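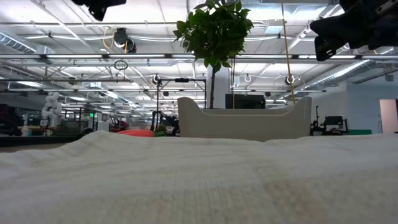 # Gripper Comparison Working Group: Minutes

**Date:** 20 September 2025
**Location:** Flamanside laboratory, main floor
**Chair:** Lợi Âu
**Represented:** Flamanside laboratory staff; Grekville controls team; Kleinschmidt (supplier of the smaller gripper)

## 1. Minutes of the previous meeting

The June minutes were approved with one correction. Under item 4, "wrist camera" should read "overhead camera."

## 2. Status of the cloth-handling trials

The Chair reported on the comparison of the Kleinschmidt and Gudora grippers. Both are being tested on the two-arm station with the table fully covered in white cloth, and both arms start from a raised position above it. Each gripper has completed 14 of the 20 planned runs.

The Kleinschmidt gripper picked up a single layer of cloth more consistently. The Gudora gripper held folded edges better but twice pressed into the table before closing. The Grekville team asked whether this was a fault of the gripper or of the height setting in the controller. The Chair stated that the log files did not settle the matter and that the remaining runs would record commanded and measured height separately.

Kleinschmidt's representative asked that the finger pads be replaced before the remaining runs. After discussion it was agreed that pads would be replaced on both grippers at the same time, and that results before and after the change would be reported in separate tables.

## 3. Cameras

The weave of the white cloth is fine and gives the depth software little to work with. Laboratory staff reported gaps in the depth data over flat areas, and fewer gaps where the cloth was raised or wrinkled. A patterned cloth was proposed. The proposal was not adopted for the present series, as it would prevent comparison with the completed runs. It may be raised again when the next series is planned.

The group also discussed the ceiling lights. Exposure will be fixed at one value for all remaining runs, and automatic exposure will be turned off on the station cameras.

## 4. Controllers

Grekville presented a revised controller build with a slower final approach. The added time per pick was considered acceptable. Members differed on whether to introduce it during the current series. It was decided to finish the series on the existing build and then repeat five runs per gripper on the new one.

## 5. Actions

- Laboratory staff: replace finger pads on both grippers and note the run number in the log.
- Laboratory staff: fix camera exposure and record the value.
- Grekville: supply the revised build with release notes.
- Kleinschmidt: confirm the recommended closing force for thin fabric.
- Chair: circulate the combined results table before the next meeting.

## 6. Other business

Gudora's request to attend as an observer was approved. The date of the next meeting will be set once the remaining runs are complete.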